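Umville Shared Workshop Publishes Build Files for Tidying Humanoid

UMVILLE - The Umville shared workshop has released the control software and mounting drawings for Rirkar, a member-run project that fits a full-size humanoid robot for light household pickup. The files are free to download and may be changed for personal use.

Rirkar uses a two-handed routine. One hand holds a bucket while the other reaches for small items on a desk or table. The legs, waist and arms run from a single task script, and the head carries a sensor cluster on brackets drawn by member Aslak Aasen. Power and data go through an overhead tether, with a fabric strap dangling from the cables.

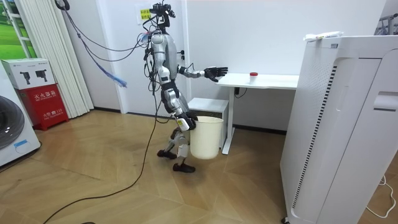

The current release limits each session to 40 minutes and the bucket load to 4 pounds. Grip force is set per object in a plain text file. Walking with a loaded bucket took the most tuning, as the added weight on one side shifts the balance point at every step.

"We rewrote the arm and leg timing twice," said project lead Linnea Sæther. "The second version is slower - it is also much easier to debug."

Sarita Rathore maintains the hand control code. Her next update, planned for April, will add a routine for handing over items at table height.

Build evenings start at 8 p.m. and are open to members. Non-members may attend one evening before joining. Questions on the files should go to Leif Fagerlund at the workshop desk.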